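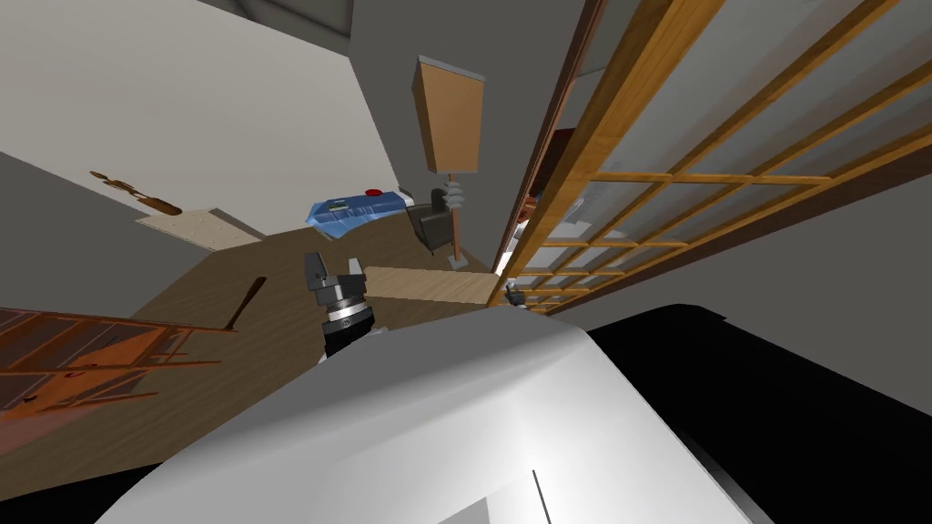
Students in ROB 369 at Clelthorpe College spend the first month of the term on collision geometry. The course is an elective in simulated manipulation, taught in a lab on the second floor of the engineering building, and its final project is an entry in the Drilgate, a spring contest for two-arm robots that takes place entirely in software. The robot is a model called the Cheon and the simulator is Skavard. The rooms come furnished. A floor lamp is among the harder things in them: when the fingers of one gripper are wrapped around the thin wooden pole, the shade is well above the grip, the small base is well below it, and any error in the wrist angle is multiplied at both ends. Teams that can pick up a box in week three are often still dropping the lamp in week ten.

The contest task changes every year. This year's is tidying. A room is loaded with its contents displaced, and the robot has to return a listed set of items to target poses. Each run lasts 900 seconds of simulated time. Points are given for final position and orientation, with deductions for contact force above a limit and for anything pushed through a wall, a fault that simulators permit and rooms do not.

Consuelo Orozco has taught the course for most of its existence. Her background is in machine tool control, and the syllabus reflects it. Lectures cover frames of reference, friction models, contact solvers and logging. Learning methods get one week near the end, and students may use them in the final project provided they can state what the policy receives as input and at what rate.

"I get people who want to start with a network," she says. "I ask them what the time step is. If they don't know the time step, I don't want to hear about the network."

The time step in Skavard defaults to 2 milliseconds. At that setting a gripper closing on a rigid cylinder makes contact, penetrates it slightly, and is pushed back by the solver. With stiff contacts and a fast closing speed, the push is large enough to throw the cylinder across the room. Most teams meet this behavior in their first lab session on grasping. The usual repairs are a shorter step, a softer contact or a slower hand. A shorter step costs computing time, softer contact lets thin objects sink into the fingers, and a slower hand uses up the clock. The lab report for that session asks for a plot of all these effects against grasp success, and it is the longest report of the term.

Thin objects make up a large share of the inventory. The room set includes poles, sticks, planks, slatted pieces and flat mats, along with lattice doors whose openings are a steady source of trouble. A lattice is expensive to model exactly. Skavard ships each door with a simplified collision shape, a flat slab the size of the whole panel, and with a detailed one in which every slat is a separate solid. Under the simplified shape a fingertip stops at the plane of the door. Under the detailed shape it can enter an opening and catch. Contest rules require the detailed version, and teams that develop against the slab for speed tend to find out about the difference late.

One team this year wrote a script to swap the shapes automatically, running the slab during planning and the detailed door during execution. The planner then treated the door as solid and stayed clear of it, while the physics remained legal. Orozco allowed it. She also asked the team to show the margin they were adding to the slab, and it was zero, so they went back and put one in.

Lab sessions start at 4 p.m. and have no official end. Each workstation is shared by a team of 2, one student on perception and one on control, with the roles exchanged at midterm. The exchange is unpopular. It is also graded. The person taking over control inherits the partner's code, and the first assignment after the change is to document it. Orozco reads the documentation before she reads the code and returns it if she cannot predict what the code will do.
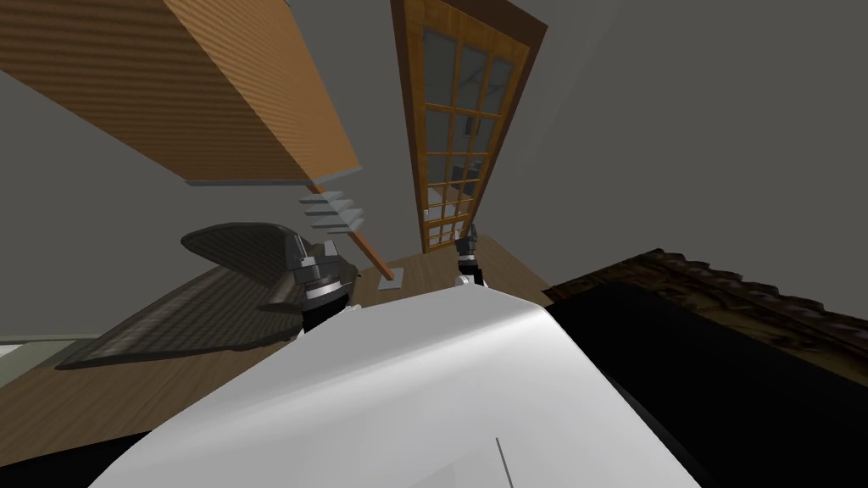
Perception in the contest is limited to what the robot's own cameras render. No team may query the simulator for the position of an object during a scored run, although this information is available at all times during development and the temptation to leave a query in place is considerable. The submission server strips the relevant calls. A program that depends on them does not fail with an error message. It receives a position of zero on all axes and proceeds to reach for the corner of the room.

A good part of the perception work goes into self-occlusion. The Cheon has a broad curved body, and in several of its camera views the shell covers the space directly in front of it, where a person would expect to do most of the work. The arms come up from behind that curve. A gripper near the body can be partly hidden at the moment its position matters most, and joint readings have to fill the gap. Since joint readings in Skavard are perfect by default, the contest adds noise to them, with a drift term that grows over the length of the run. Late in a run, a team that trusts the joints alone will place an item a hand's width from its target.

The standard answer is to recalibrate when a gripper is in clear view. The fingers are compared with their expected outline, the offset is estimated, and the arm model is corrected. Teams differ on how often to do this. Some do it after every placement. Others wait until a grasp fails. The logs from last year's finals, which Orozco uses as teaching material, favor the first group, though the sample is small and she tells the class so.

Planning for both arms at once is treated as optional. Each arm can be planned separately, with the other held still as an obstacle, and an entry built this way can score respectably. It is slow. Simultaneous planning roughly doubles the search space in dimension and far more than doubles it in size, and on the lab machines a full search does not finish in useful time. The compromise taught in the course is to plan one arm, freeze its path as a function of time, and plan the second arm around it. The first arm always gets the better path. Deciding which arm goes first is left to the team, and some of the better written reports in the course archive are on this question alone.

Grading is separate from contest placement. The final report carries most of the weight, and it must include at least one failed run explained from the log, down to the step at which the failure became unavoidable. That step is usually earlier than students expect. A dropped plank may trace back to a grasp point chosen several minutes before, when the plank's length was estimated with one end hidden behind other items. The report has to show the estimate, the true value and the torque that resulted.

Clelthorpe has entered the Drilgate every year the course has been offered and has not won. Its entries generally finish in the middle of the table, with low penalty totals and a tendency to run out of time. Orozco attributes the second to the first. Her students are taught to limit contact force, and they carry this into runs in which a faster and rougher program would score higher under the rules as written. She has sent the organizers a proposal to raise the force deduction. It was acknowledged.

The entries for this year close in May. Before then each team gets a set of unscored runs on the contest server, with rooms drawn from the same distribution as the final but never the same layout. Results come back as a log file and a single number. Students are told to open the log first. The lab's job queue records the order in which files are opened, and according to Orozco the number is still first on every account.

The next change to the course concerns cloth. Skavard's most recent release includes a deformable body solver, and rugs and folded items that have so far been handled as rigid shapes could be simulated as fabric. The solver is slow enough that a full run would occupy a workstation overnight. Orozco has asked for one additional machine and has written a lab exercise for it in the meantime, covering a single mat on a bare floor, with one corner to be lifted and put back.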